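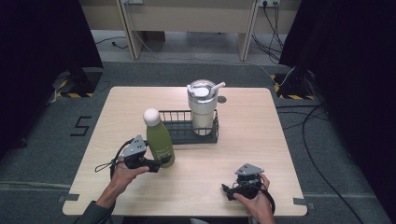 Cudo: drinkware and basket set

README, last touched 15 December 2021

Cudo holds 308 short recordings of bottles and tumblers going in and out of a wire basket. If you were hoping for glamour, try the Flemance set, which has forks.

Contents
clips/ the recordings
labels/ one text file per clip, spelling under review
old/ please don't

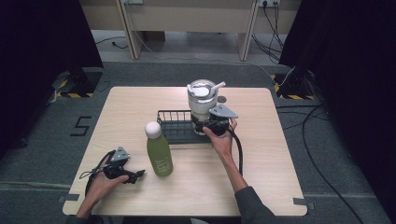 Labels name the item first and the basket second. "Tumbler" means anything with a straw, a rule we adopted after a long January. The one with the white lid and the straw angled to the right is therefore a tumbler, and the green container with the rounded cap is a bottle, whatever labels/old_names.txt says.

Corrections to Saron Tamiru. Complaints too, under 200 words.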